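The first arm cell went live at Widmer in March, on the returns bench, and I have been meaning to write up what it did to the jobs around it. I handle process planning for the building, so my view is partial. I don't stand at the bench for a shift.

Some background. The returns bench takes mixed small parts that come back from customers, and somebody has to pick each one up, decide what it is, and put it in the right container. Before the change this was manual work for four people on rotation. We logged 194 picks per hour on a good station and much less near the end of a shift. Errors were low. Complaints about wrists and shoulders were not.

Bedeo did the integration. They build each task in simulation before anything gets bolted down at our end, and the operators get access to the same scenes we do. That was Asger Kragh's condition when he agreed to let his crew be the trial group. He wanted them to be able to open a task, watch the arm run it, and file a note against a specific step.

I expected that to be a formality. The operators filed 271 notes before the hardware arrived. Many were duplicates, but a fair number concerned grasp height and approach direction, and those were worth having. A person who has moved small parts for years knows which ones roll when you let go of them too high. Our release height had been set by whoever wrote the default.

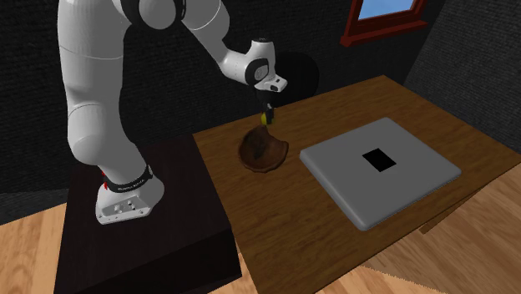
The second effect was on job content. With the arm doing the repeat picks, what reaches a person is the remainder: parts with damaged labels, two items stuck together, things that were never ours. Each one takes longer and needs a decision. Our time standard still assumed an even mix, so for several weeks the sheet showed the crew as slow when they were doing the hard share of the work. I wrote that standard. It has been replaced with one that times exceptions separately, and the old numbers were struck from the reviews.

Third, pay grades. Two of the four now edit task files and approve changes. The grade for that work did not exist here, and it took until fall to get it signed. The other two moved to kitting on the Eltura line. One of them likes it. The other has asked to come back, and there is no slot.

Throughput is fine. The cell does about 3000 picks over a full day, and it does them at the same rate at the end as at the start. It stops when it can't find a grasp and waits for a person, and the length of that wait depends on how far away the person is. We moved the desk closer. That did more for uptime than the last software release.

Open items for next year: the stop light can't be seen from the kitting aisle, the note form still drops attachments, and Brultard wants the same setup on their side of the building without the review period. I have told them what I think of that. The meeting is after the break.

Posted 16th December

Contact | Copyright, all rights reserved | Back to top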